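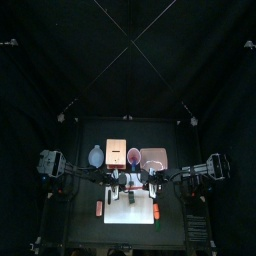
How many demos do I need before a two-arm setup can learn a job that really takes both hands? I run a small teleop station out of my garage and I've been collecting examples since March, all of it with the two arms working over the same table. My problem is with variety. I keep a row of stuff along the back edge (the wooden box with the slot in the top, the pink cup with the blue stem, that sort of thing), and the work happens on a white sheet in the middle with a marker lying on it. I never know if I should be moving the back row between takes or leaving it alone. Right now I have 100 takes of one task, and the policy I trained on them is great when everything sits where it sat during collection and hopeless if I shift things by the width of my hand. It reaches for where the object used to be - every single time. I'm using Flutudia for the recording side, and my training script is mostly borrowed. Do I just need a lot more data, or am I collecting it wrong? I don't have endless evenings for this, so I'd like to know before I sit down and do another 1000.

posted by prindska_garage

Tags: Robots & Automation > Imitation learning > Collecting demos
3 min read

Begoña Salcedo

You're collecting it wrong, but in the way everybody does at first, so don't feel bad! I did the same thing with my first set. I had 1477 takes of a folding task and all of them started from the same spot, and I was so proud of that folder. The arms learned one long motion and played it back like a music box.

What fixed it for me was moving things before every take, even when I was tired of it. Slide the main object, turn it, start the arms from a different height. I write the start positions on index cards, shuffle the deck and just do whatever the card says, because if I pick the spots myself I drift back to the comfortable middle of the table without noticing. Move the back row too, and swap pieces out of it now and then. If the background never changes, the model can use it like a map, and then one day you put the box away and it all falls apart.

The other thing is handoffs and shared holds. Those are the hard part with two arms, and you want plenty of different versions of them. 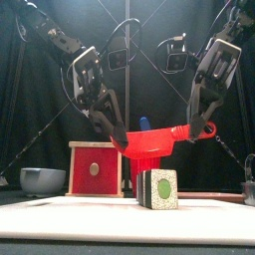

Should I keep the takes where I fumbled the grip and had to try again?

Keep the ones where you recovered and finished the job, and put a label on them so you can pull them out later. A clean second try teaches the arm what to do when the first one slips, and you can't get that from perfect takes. The ones I throw away are where I stopped halfway, or sat there for ages thinking with the arms hanging still. Long pauses are poison in my experience - the policy learns to pause too, and then it never starts moving again.

Before you record another big batch, do a small one. I'd do 47 takes with the positions properly mixed up, train on those alone, and test it against your old model with the objects shifted. If the small set holds up better when things move, you have your answer and it only cost you an evening or two. And test on spots you didn't record! I kept fooling myself by testing right where I'd trained.

Keker

more data. storage is cheap. also check your cameras haven't been bumped, mine got knocked a tiny bit and I lost a week blaming the model

tejada_builds

I agree with most of what Begoña wrote, though I'd go slower on changing the back row. When I tried moving everything at once I couldn't tell which change was hurting me. I moved the main object first and left the rest alone, trained, looked at it, and then started messing with the background. It takes longer, but I learned more from it.

Also look at how you're driving the arms. My early takes were all over the place because I'd do the same job left hand first one night and right hand first the next. Both ways work fine for a person, but my model got stuck between them and sort of twitched in the middle with both arms. So now I decide which arm leads before I start a batch, and I write it in the notes file. Change where things are as much as you like, but keep the way you do the job pretty steady, at least until you have a version that works.

I'm not sure what Flutudia does with frame timing, so maybe play back a few takes and see if the arm positions line up with the video. Mine were off by a hair and it made grasping a lot worse.

Related posts
How do I label a failed grasp?
Left arm lags behind the right during teleop
Best way to name folders for demo takes
Does table color matter for training?
Flutudia export stops partway through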